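The Plates That Nobody Ordered

A small town, a closed pottery, and the tableware that families still argue about

By Mared Beddoe

When the Prydderch pottery shut its gates, it had 395 people on the payroll and a warehouse full of hotel plates. The people went home. The plates went everywhere. Today you meet them in kitchens all along the valley, in the chapel hall, in the two cafés on the square, and in the boot of Idris Griffiths's car.

Griffiths worked thirty years in the decorating shop, putting coloured lines on rims. He learned it from his aunt, with a wheel, a loaded brush and a hand which was not allowed to shake. "You hold your breath and the plate does the moving," he told me. A line that met itself badly was sent back, and the painter lost the money for it.

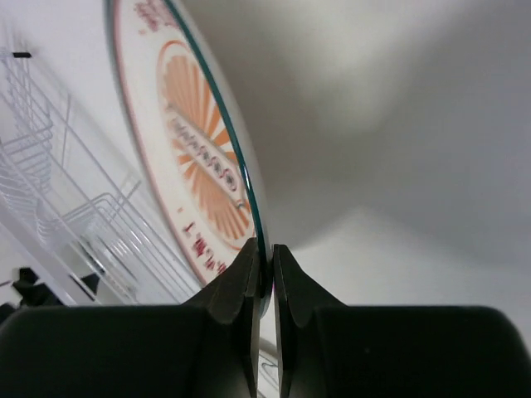
The hotels wanted their own badges, and this was the bread and butter of the place. A manager would send a drawing on letter paper, the studio would make it smaller, and three weeks later came a crate with a sample. The minimum order was 1000 pieces. Many hotels closed before they had broken half of them, so the rest came back to the market stalls, where a family could buy a full set with the name of a seaside dining room they had never visited.

Comfort Mensah grew up with such a set. Her mother bought it in her first winter here, from a stall behind the bus station, and used it every day - she did not believe in keeping plates for guests. Mensah now runs a Saturday swap in the old Cerkden shop. People bring what they have too much of and look for what they have lost. 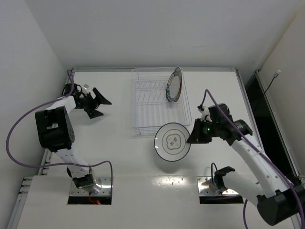
White plates with decorated rims, one of them upright in a clear rack.

The rules of the swap are simple. A chipped plate counts as half. Saucers without cups are given away at the door. The arguments are mostly about washing, because gold lines do not like machines and the younger visitors do not like sinks. Mensah takes the side of the machine. Griffiths, who comes most weeks, does not.

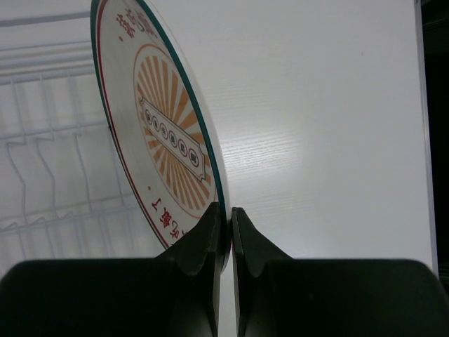

He has also an opinion about stacking. Put paper between the plates, he says, or the foot of one will scratch the face of the next, and after some years the middle of the pattern is grey. He used to cut the paper himself from old wage sheets. Some of these sheets are still found inside bought sets, and Mensah keeps them in a drawer for the families.

In September the swap was open late for one evening, and a former kiln man, Ibsa Admasu, brought the firing book of the last week. He read from it aloud, temperatures and names, until it was time to lock up. The book is now in the shop window, open at the final page, and on Saturdays somebody usually stops to look for a father or a grandmother.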